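양팔 작업 셀 유지보수 실습
제7강 강의노트: 그리퍼 점검과 손목 카메라 정렬

1. 범위

이번 강의에서는 Tarnton 양팔 셀의 일상 점검, 핑거 교체, 손목 카메라 재정렬을 다룬다. 제어기 내부 파라미터와 관절 감속기 분해는 다루지 않으며, 감속기는 11월 Sandgate 실습동에서 별도로 진행한다. 수강생은 제5강의 비상정지 회로와 제6강의 좌표계 정의를 숙지한 상태로 참석해야 한다.

셀은 흰색 상판의 작업대 하나를 두 팔이 공유하는 구조이다. 베이스 좌표계의 원점은 상판 앞쪽 모서리의 중앙이며, 왼팔과 오른팔의 도구 좌표계는 각각 그리퍼 핑거 끝단의 중간점에 둔다. 두 팔의 작업 영역은 상판 중앙에서 겹친다. 중첩 영역에서는 한 팔이 정지한 것을 확인한 뒤 다른 팔을 이동시킨다.

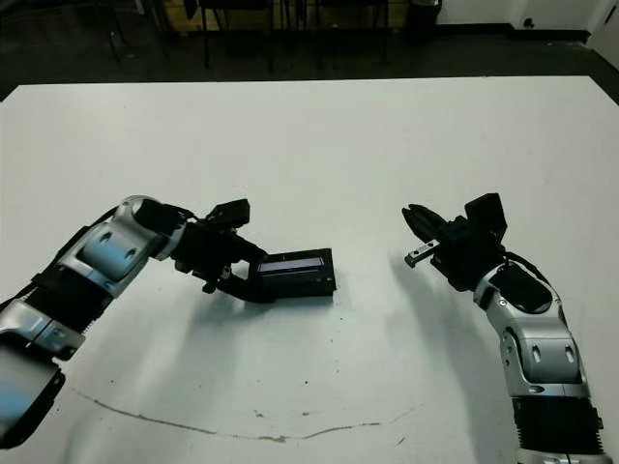
읽는 시간: 4분

2. 파지 상태 점검

한쪽 그리퍼로 납작한 물체를 잡고 반대쪽 그리퍼를 연 채 마주 보게 하는 자세를 점검 자세 B라고 부른다. 왼쪽 그리퍼가 물체를 잡은 상태에서는 다음 항목을 기록한다.

2.1 물체의 기울기. 잡은 직후의 값과 17초 후의 값을 비교한다. 차이가 있으면 핑거 면의 마모 또는 파지력 저하를 의심한다.
2.2 핑거 끝단의 높이차. 좌우 핑거를 완전히 닫고 틈새 게이지로 측정한다.
2.3 케이블 여유. 그리퍼 뒤쪽에서 나온 케이블이 손목 관절의 전 회전 범위에서 당겨지지 않아야 한다. 루프가 작아졌으면 클램프 위치를 다시 잡는다.
2.4 핑거 체결 나사. 표시선이 어긋난 나사는 풀어서 나사산을 닦고 새로 조인다. 표시선만 다시 긋는 것은 인정하지 않는다.

표시창이 있는 기기를 시험 물체로 쓸 때는 표시창을 위로 향하게 하고, 핑거가 창을 누르지 않는 위치에서 잡는다. 파지력은 기본값의 절반에서 시작하여 단계적으로 올린다.

3. 핑거 교체

교체 주기는 파지 횟수로 관리한다. 1,000회마다 육안 점검을 하고, 마모가 확인되면 횟수에 관계없이 교체한다. 지난 학기에 사용한 한 세트는 1,919회에서 안쪽 면의 미끄러짐으로 폐기하였다. 이 값은 해당 세트의 이력일 뿐 수명 기준으로 인용하지 않는다.

가. 팔을 정비 자세로 보내고 서보 전원을 차단한다.
나. 그리퍼를 수동으로 열고 핑거 고정 나사를 푼다. 나사는 좌우를 섞지 않는다.
다. 장착면의 이물질을 보풀 없는 천으로 닦는다. 용제는 사용하지 않는다.
라. 새 핑거를 끼우고 나사를 가조임한 뒤, 그리퍼를 닫아 양쪽 끝단을 맞춘다.
마. 닫은 상태에서 본조임하고 표시선을 긋는다.
바. 서보 전원을 넣고 저속으로 100회 개폐한다. 이후 2.2항을 다시 측정한다.

교체 후에는 Fikska 점검 프로그램에서 해당 핑거의 횟수를 초기화한다. 좌우 중 한쪽만 교체하는 것은 금지한다. 새 핑거와 사용한 핑거는 면의 마찰이 달라 물체가 닫히는 방향으로 돌아간다.

4. 손목 카메라 정렬

손목 카메라는 그리퍼 뒤쪽에서 핑거 방향을 바라보도록 설치한다. 핑거 두 개가 모두 화면 아래쪽 중앙에 들어오고, 그 너머로 상판의 먼 쪽 모서리까지 보여야 한다. 그리퍼 몸체는 근거리에 있으므로 초점이 맞지 않는 것이 정상이다. 초점은 핑거 끝단이 아닌 작업 거리의 상판에 맞춘다.

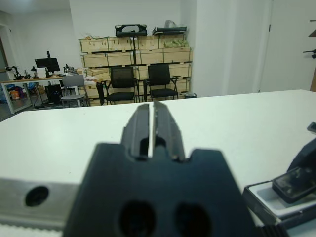 정렬은 그리퍼를 거의 닫은 상태에서 시작한다. 핑거 사이의 틈을 수직 기준선에 일치시키고, 카메라 브래킷을 손으로 가볍게 눌렀을 때 틈의 위치가 변하지 않는지 확인한다. 변하면 브래킷 나사의 조임을 먼저 해결한다. 기준선과의 편차를 소프트웨어 오프셋으로 보정하는 것은 기계적 정렬이 끝난 다음에만 허용한다.

화이트밸런스는 자동으로 두지 않는다. 흰 상판이 화면 대부분을 차지하므로 자동 설정에서는 자세에 따라 색조가 흔들린다. 셀 조명만 켠 상태에서 수동으로 고정하고 그 값을 기록한다. 좌우 카메라의 값이 달라도 무방하다.

보정판 촬영은 Ruotsalainen 절차서의 순서를 따른다. 재투영 오차가 기준을 넘으면 영상을 골라서 버리지 말고 전체를 다시 촬영한다. 상판의 얼룩이나 점은 특징점으로 잘못 검출될 수 있으므로 촬영 전에 해당 부위를 닦고, 지워지지 않는 부위는 검출 영역에서 제외한다.

5. 기록과 제출

조별로 점검표 한 부를 작성한다. 측정값에는 단위와 측정 당시의 팔 자세를 함께 적고, 교체한 부품은 좌우를 구분하여 기입한다. 재측정한 경우 처음 값을 지우지 않고 옆에 새 값을 적는다. 제출 기한은 다음 주 월요일 수업 시작 전이다.

다음 강의 준비: 제6강 좌표 변환 예제 3번을 다시 풀어 올 것. 손목 카메라와 도구 좌표계 사이의 변환 행렬을 직접 계산한다.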